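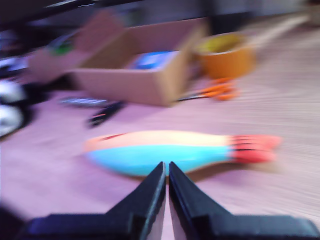

Review of the Venov gripper kit: progress report, second period

4 min read

Prepared for the Mumville equipment fund, 30 July 2018

1. Purpose and status

The fund paid for a trial of the Venov kit, supplied by Kokkonen, to establish whether it can be recommended for purchase by small workshops and teaching rooms. The kit comprises a two-finger gripper, a wrist camera and the control software. This report covers work since the June report. The trial is on schedule and within budget. No further money is requested for this period.

2. Work carried out

Testing has moved from regular blocks to household and toy items on an ordinary table. The toy fish is one of the harder items in the set: it is long, tapered and lies flat. The approach is made towards the middle of the body, with the fingertips nearly together until the final stage. The open cardboard box, the orange tape and the scissors are left on the table during these trials, as the supplier's sheet claims that the software tolerates clutter.

The session limit was set at 60 minutes. Recalibration is done at the start of each session and after any change to the mounting plate. The supplied procedure takes 4 minutes and can be followed without training, although the printed manual still refers to a menu that was removed from the software.

3. Findings to date

Finger alignment has held between sessions. The tapered tips suit narrow objects and need care on broad ones, where the first contact is small and the object can turn. Lowering the closing speed reduces this at some cost in cycle time.

The wrist camera is the weak part of the kit. Images blur when the arm moves at the default speed, and fine edges are lost. Large areas of colour remain usable: the blue belly of the fish can still be told from the pale table. We have asked Kokkonen whether exposure can be fixed by the user. The reply was that this is planned for the next software release, without a date.

Soft items present a separate difficulty. With the plush panda on its piece of cut cardboard, the dark gripper and the dark fur are hard to tell apart where they meet. An operator working from the camera view alone cannot place the edge of the fingers with confidence. Lighter finger covers would be a low-cost remedy and have been suggested to the supplier.
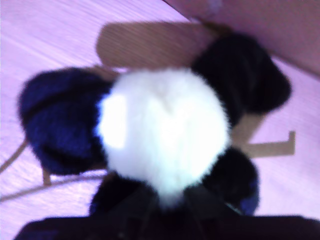

4. Support and supply

Kokkonen answered our first fault report within 72 hours, as stated in the service terms. The second took longer and required a reminder. Spare finger sets are held by Zoveck, who deliver to Mumville direct. The price list we were given does not show carriage, and this should be corrected before any recommendation is published.

5. Outstanding work

- Repeat the soft item trials with light finger covers, if supplied.
- Test at reduced arm speed and record the effect on image quality.
- Check the revised manual against the installed software.

6. Provisional view

The gripper is suitable for its stated use. The camera is not yet suitable for trials in which the operator has no direct view of the table. The final report will cover the 3 remaining test sets and will state whether the kit should be bought complete or as the gripper alone.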